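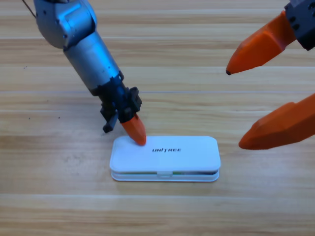 Re: Bearing replacement, Plosberg footbridge

Efthymia Sarantis wrote in the afternoon:

> Has anyone on the list dealt with elastomeric bearings on a footbridge
> where there is no jacking shelf? The Plosberg bridge has two steel
> girders on masonry abutments, and the drawings I was given show the
> girder ends sitting 13 inches above the seat. The bearings have split
> on the east side. The owner would like to keep one lane of the path
> open during the work. I have only seen this done with a full closure.
>
> Also, does anybody still have the Skevent survey? My copy is missing
> the sheets for the east abutment.

Efthymia,

We did a similar job on the Flurine crossing. That one also had two girders and old stone abutments, with no place to put a jack except on the seat itself. Thirteen inches is tight but workable. Flat jacks will fit, and you will still have room for packing plates. Check the height on site before you order anything. At Flurine the drawings were off at one end, and we lost a week waiting for thinner plates.

On the question of keeping the path open, I would push back. We looked at it and decided against it. The lift was small, but both girders had to go up together to keep the deck from twisting, and the handrail posts were bolted through the deck plate. In the end we closed the bridge for 36 hours and had all four bearings changed in that time. The owner was fine with it once the detour was signed.

If they insist on partial access, the usual way is a temporary trestle in front of each abutment. That moves the jacks out to where you can work on them, but now you need foundations for the trestle, and at Plosberg I believe the bank is fill on the east side. Ask for a boring log.

A few other things from our notes:

- Look at the web over the jacking point. Ours had no stiffener there and we had to bolt on angles first.
- Clean the seats before you measure. There was a lot of packed dirt behind the old pads.
- Lock off the jacks mechanically as soon as the lift is done — do not leave the load on the hydraulics overnight.
- Take the joint cover plates off early. Several of the screws had to be drilled out.

As for the Skevent survey, I have a paper set of 26 sheets. The east abutment is on sheet 13, with the section cut on the one after it. I can scan both and send them to you off list. Karunaratne may have the original files, as they did the later inspection, but I have no current contact there.

What pad thickness are you replacing?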